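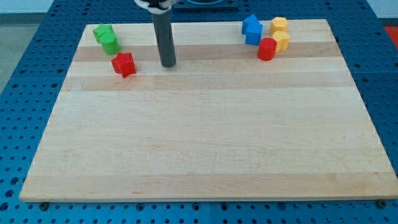 Our project asked whether a pushing policy trained from demonstrations does what you tell it, or whether it does whatever the demonstrations usually did and happens to agree with you. We took a language-conditioned policy from an earlier group in the lab, called Skavska, and tried to find out how much of the instruction reaches the motion. The setup is plain. The arm carries a single rod pointing down, and the only thing it can do is push plastic blocks over a wooden board. There are two blocks each in red, green, blue and yellow, and the colors are less helpful than you might think. "Push the red star toward the green cylinder" is easy to follow when the star sits between the rod and the green blocks on the left. "Push the red one" is a different matter with the other red piece, a cylinder, over on the right in front of the yellow hexagons. A person would ask which one. The policy never asks, and we wanted to know what it does in place of asking.

Why we did not trust the number we were given

The report we inherited gives a success rate that looks very good. When we read the evaluation script we found that success meant any block of the named color ended up closer to the target than it began. There was no lower limit on how much closer. A block that was bumped on the way to a different block could count. We also found that the starting layouts used for testing were drawn from the same generator as the training layouts, with the same tendency to put blocks at the back of the board and leave the front free.

We are not saying the earlier group did this on purpose. It is an easy script to write late in a semester. But we decided early that we would not compare against their figure at all.

Data

The training set has 3,551 demonstrations, all of them teleoperated. Each has a camera stream, the position of the rod tip in the plane, and a sentence typed afterward by whoever watched the clip. We want to stress that last part. The sentence describes what the operator did, so it is always true of the motion. Nothing in the set shows a person being given an unclear instruction and dealing with it. We read through the sentences and threw out the ones with no block named, and the ones where the shape word did not match any block on the board. That left 2,278. We retrained on the smaller set and kept both models.

Losing that much data worried us. Our advisor thought the model would get worse. On the plain instructions we could not tell the two apart, which either means the bad sentences did no harm or means the sentences were not being used much to begin with. We lean toward the second reading.

Software

The control stack has three parts. Brokamberg is the lab's motion layer. It takes a small step in x and y, checks it against the board limits, and sends it to the arm at a fixed height. The policy runs on a desktop machine and sends one step at a time. Between them we wrote a logger that stores every image, every requested step, and every step that was sent after clipping.

The logger was the most useful thing we built. Before we had it, we thought the policy slowed down near the edges because it had learned to be careful. The logs showed that it was asking for full-size steps and Brokamberg was cutting them down. All of the care was in about ten lines of limit checking.

Block positions for scoring come from a separate color and shape detector, Laitinen. It has trouble when blocks touch. If one piece partly hides another of the same color, it tends to report a single long block, and two blue blocks lined up front to back are its worst case. We scored those layouts by hand from the saved images. Two of us did it separately and we threw out the layouts where we disagreed.

The test

We wrote 100 layouts by hand and gave each one two instructions that differed by a single word, usually the shape or the color. The idea was simple. If the policy is listening, changing the word should change where the rod goes. If it is not, the two paths should look alike. We set a distance between the paths below which we called them the same, and we fixed that distance before running anything.

In 41 of the layouts the two paths came out the same. In most of those, the rod went for the block nearest to its starting point. When the nearest block was the one we had asked for, the run looked excellent, and if you filmed only those you could make a very convincing video. We have seen the video from the earlier group and will leave it there.

Color words did better than shape words. Changing "red" to "blue" nearly always moved the rod to a different part of the board. Changing "star" to "cylinder" often did nothing. With unclear instructions such as "the red one," the policy picked the closer piece almost every time, which may be a sensible rule, but we do not think it is a rule about language.

Things we tried

We added a planner called Urkov that picks the target block from the detector output and passes the policy a goal position with no sentence. This made block selection much better and made the pushing slightly worse, with more blocks slipping off to the side of the rod. It also breaks completely whenever Laitinen merges two blocks. We were tempted to report the clean layouts alone. With the touching layouts put back in, the planner's advantage is small enough that we would not bet on it holding up on another board.

We also tried swapping in shuffled sentences at training time as a check. That model was clearly worse, so the language input is doing something. We only had time to run it with one random seed.

Limits of this report

One arm, one board, one lighting condition, one set of eight blocks. The layouts were written by the same people who expected the policy to fail, and we probably favored the kind of layout that would show it. Our threshold for "same path" was chosen in advance but it was still chosen by us. In November the camera mount was bumped and re-leveled, and the demonstrations from before and after are mixed together in the set with no label to separate them. We do not know what that did.

The logger, the paired layouts and the hand scores are in the course folder. Anyone continuing this should rewrite the success check first, before training anything new, and should keep the old one only for reproducing the old report.

Submitted Mar 17, 2019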